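Robotic tool tidying

Robotic tool tidying is the use of a general-purpose robot to return hand tools and supplies to assigned storage places, such as hooks, cups, cases and drawers. It is studied as a household chore and as a shop-floor task, where it forms part of end-of-shift cleanup. No general-purpose system performs it without supervision in ordinary workshops. Demonstrations under controlled conditions are common.

Task definition

The task begins with a work surface holding loose items and a storage area with known positions. The robot must identify each item, pick it up, turn it to the orientation its storage place requires, and release it so that it stays in place. Most definitions treat an item as stored only if it remains there after the gripper has withdrawn.

Tidying differs from bin picking in that the end position matters. A bin accepts a part at any angle. A hook accepts a roll of tape only when the hole in the roll is lined up with the wire.

Sources of difficulty

Hooks. Wire hooks are thin and reflective, and depth cameras often measure them poorly. They also flex when pushed. An error of 8 millimeters at the tip can be enough to miss a scissor loop.

Hinged tools. Pliers and scissors change shape when gripped. A hold on one handle lets the other swing, which moves the balance point during the lift.

Cups. Screwdrivers are simple to grasp but must be held upright and lowered past tools already in the cup.

Two-handed work. Robots with two arms can hold one item while placing another, but the arms must share a small space in front of the board. Many systems move only one arm at a time near the storage area.

Benchmarks and systems

The Sternlow bench test uses a tabletop, a pegboard and a fixed set of tools. A trial is limited to 300 seconds and allows 2 drops. The Srivastava variant changes the hook layout between trials, so that a robot cannot rely on stored positions.

Brirano sells a single-arm unit for tool cribs in which every tool has a molded holder. It avoids hooks entirely. Arneo has tested a two-armed machine on ordinary pegboards, with an operator able to take control remotely. Its published trials required operator help most often with scissors.

A typical pegboard setup combines several storage types. Tape rolls and scissors go on wire hooks, and screwdrivers stand in a hanging cup.

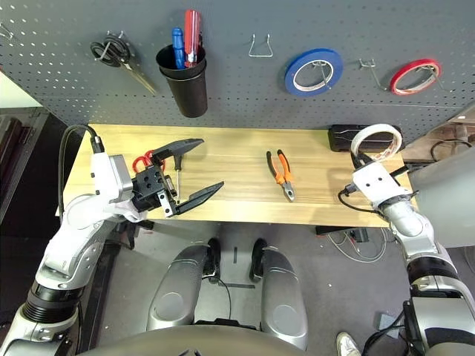 Current status

Fixed installations with custom holders are in limited commercial use. On unmodified pegboards, robots remain slower than people and need a person nearby to recover dropped items. Household use is less advanced, as storage places in homes are seldom marked and change often.

See also

Bin picking
Mobile manipulation
Shadow board
Teleoperation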